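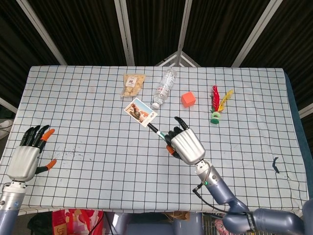 How many examples should be recorded for each task before training begins?

Record 261 examples per task at the Lonby site. Fewer may be used for a trial run, but a model trained on a trial set must not be passed to Selberg for testing.

Recording an example

Log in to Paltell and open the task sheet for the session. Set out the objects listed on the sheet, leaving clear space between them. Move at least 2 objects to new positions after every eighth example.

Return both arms to the start position, then press Record. Carry out the task at a steady pace. If the grip slips, continue and recover -- a recovered slip is a useful example and should be tagged as such. Stop recording once the hand has opened and moved clear.

Checking and saving

Play the example back at normal speed. Reject it if either hand leaves the view for more than four seconds. Enter the task name exactly as it appears on the sheet, including capitals, and save to the Majali folder.

Examples saved before October use the old task names and should not be mixed with new ones.

Page last revised April 16, 2020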